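Print this page | E-mail this page
Last updated: January 16, 2018

Getting marks off white boards, shelves and worktops

I love a white work surface. Small screws show up on it, spilt seeds show up on it, and it makes a dim corner of the workshop feel twice the size. The trouble is that everything else shows up on it too! Every rubber foot, pencil line and muddy boot sole leaves its mark, and before long the board you were so pleased with looks like the floor of a bus.

Most of those marks will come off, or very nearly, with things you already have in the house. I've been scrubbing, dabbing and rubbing at white boards ever since we moved to Altby, and these are the methods I keep going back to.

Start dry

Always, always start dry. Brush off the loose grit with a soft hand brush or an old paintbrush, working towards the nearest edge. If you wet the board first you turn the dust into a thin grey paste and push it into every tiny dent (I did a whole shelf like that once and had to start again). A vacuum cleaner with the brush fitting is even better if the socket is close enough.

Then look along the board with a lamp held low to one side. It's wonderful how much you find. 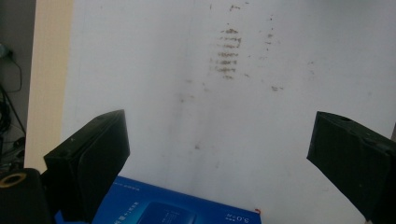
Striped brown marks, the sort that sit one above another like the rungs of a ladder, usually lift best if you work across the stripes in short strokes. Long sweeps just drag the brown into the clean part. Try a plain white pencil rubber first – a good big one, the kind sold for drawing. Rub lightly, brush away the crumbs, and look again before you reach for anything wet. Little specks can often be picked off with a fingernail or the edge of an old plastic card.

Never use a metal scraper on a painted or coated board. You'll get the speck and a scratch to go with it.

Know what your board is made of

Coated boards will put up with a damp cloth and a drop of washing-up liquid. Painted boards will too, if the paint has had a few weeks to harden. Bare card and paper-faced board won't stand water at all, so stay with the rubber, or with a lump of soft white bread squeezed into a ball. Yes, bread! It works beautifully on pencil and on general greyness, and it costs next to nothing.

If you don't know what you've got, put one drop of water in a corner and wait five minutes. If it soaks in or the surface puffs up, keep the board dry from then on.

The damp wipe

Two cloths, both white. A coloured cloth can leave its own dye behind, and you can't see how much dirt it has picked up. Wring the first one out until it hardly feels damp, put a single drop of washing-up liquid on it, and dab the mark before you rub it. Follow with the second cloth and plain water, then dry with a bit of kitchen roll.

For anything stubborn I make a paste of bicarbonate of soda and water, about as thick as toothpaste. Leave it on for ten minutes and wipe it away gently. It will dull a very shiny finish, so try it underneath first.
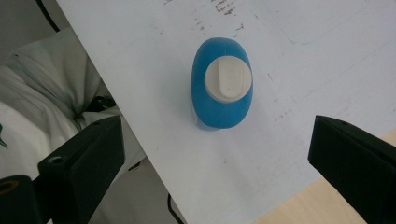
Bottles deserve a word of their own, as they are behind so many rings and smears. Stand one down with a dribble on its side and you have a fresh mark to clean by teatime. I'm very fond of a flip tab like the one on this blue bottle, with its wide cream cap, and I'd choose that style over a loose screw top for any bench or laundry shelf – there's no separate lid to go rolling under the cupboard. Wipe round the tab whenever you wipe the board, and run a cloth under the base before you put the bottle back. If it has to live on a white surface, give it an old saucer or a jam jar lid to stand on.

Pencil lines

Faint pencil comes off with the rubber or the bread. Heavier lines, where the point has dented the surface, leave a groove even after the grey has gone. Santeri Peltonen wrote to me in December to say he fills his with a smear of white candle wax, buffed with a sock. I tried it on a cupboard door and was delighted. Don't do it if you mean to paint later, though, as the paint won't take.

Keeping it nice

Stick felt pads under anything heavy that gets moved about. Leave a doormat where you come in from the garden. Sweep the board at the end of every job, even a small one, and give it a proper wipe once a month.

And when a board really is past saving, turn it over! The back of mine had never been touched, and it's been the good side ever since.

Print this page | E-mail this page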